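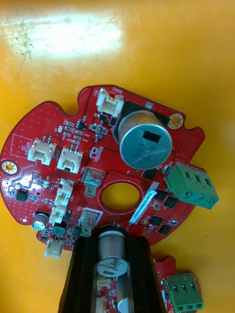
Automation and Everyday Work
Week 6 handout: Boards, bins and other small jobs

Last week ended with the claim, repeated in most of the set reading, that factory chores are solved and only household ones are left. Please come to the seminar ready to argue with it.

Take the job of sorting circuit boards. A red board lies flat on a yellow surface, with a second one at the gripper. The outline is roughly round but lobed and notched, so there is no straight side to square up against. A large silver cylinder stands up from it, a green screw terminal sticks out past the edge, and there is a hole through the middle. A person picks such a thing up by the rim while talking to someone else. Where would you put two stiff fingers?

Then there is the light. Glare on a shiny bench is dull to us and a real nuisance to a vision system. Ask of any demonstration how the lamps were set and who set them.

The Biradico trial (in your reader)
The Biradico report gives 4,000 attempted picks and 3,657 successes. That is a little over 91 per cent, and the summary calls it "ready for the line". Work out what it means for a tray of 29 boards. You should expect two or three failures in every tray, each needing a person to come over. The report does not say what a failure was. A dropped board and a bent connector cost very different amounts, and both seem to go down as one miss.

Notice too that the trial used a single board type. Daher, the second case, changes product after every batch of 500, and its costs for setting up again are left out of the main table. Look in the appendix.

Back to the house
Now swap the board for a wet saucepan lid or a sock. The shape changes, the light changes, and there is no engineer in the kitchen. The Idum brochure promises laundry "soon". It promised the same in the previous edition.

For the seminar
Bring one chore you think a machine could do unaided for a full day. Write down what counts as finished, what counts as damage, and who clears up. One side of paper is enough.

Reading: Wikville case notes, sections 2 and 3. Skip the foreword.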